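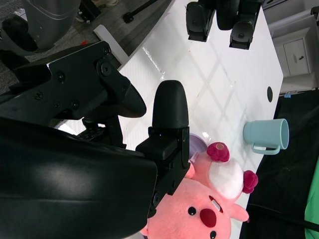

Curkano gallery: the grasp planner at work

These pictures come from our tests of Bako, the planner which chooses where the fingers should go. It scores 2,000 possible grasps and keeps the best 12. Soft toys are still the most difficult for it.

The pink toy and the light blue mug are both in our standard object list.
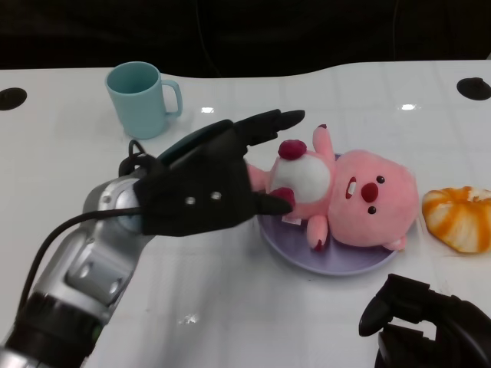 Contact with plush is hard to detect, so we set a lower force limit in Rander. Questions about the settings go to Nkechi Mohammed.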